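# Chapter 3: Sorting Before Washing

Laundry is chemistry you can do in your socks! Before any water runs, you make a set of choices about color, fiber, and soil, and those choices decide how the whole load comes out. In this chapter we start with color, the easiest of them to see.
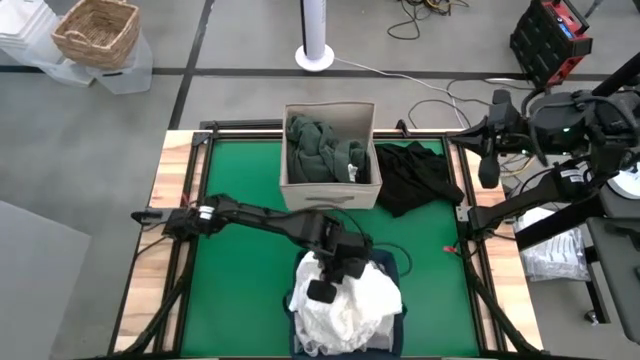

Dyes are held in cloth with very different strengths. Some bond tightly to the fiber, and others sit near the surface and wander off into warm water at the first chance. Whites have the most to lose, so give them a container to themselves, like the navy basket heaped with white clothing. Dark greens and blacks can often share a wash, though here the green has its own beige fabric bin and the black lies in a pile beside it. When Tapio Kiiskinen ran the Sesow wash trials, he logged 914 loads and still got excited about a gray sock.

Next comes texture. Pick up a piece and look into the folds. Fuzzy cloth sheds lint and smooth cloth shows it, so the two are best kept apart. 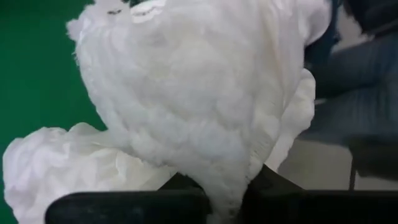 **Figure 3.1** White fabric, bunched, with small loose fibers along one side.

Keep a notebook handy for Activity 3A. You will need one white item, one dark item, and a bowl of warm water.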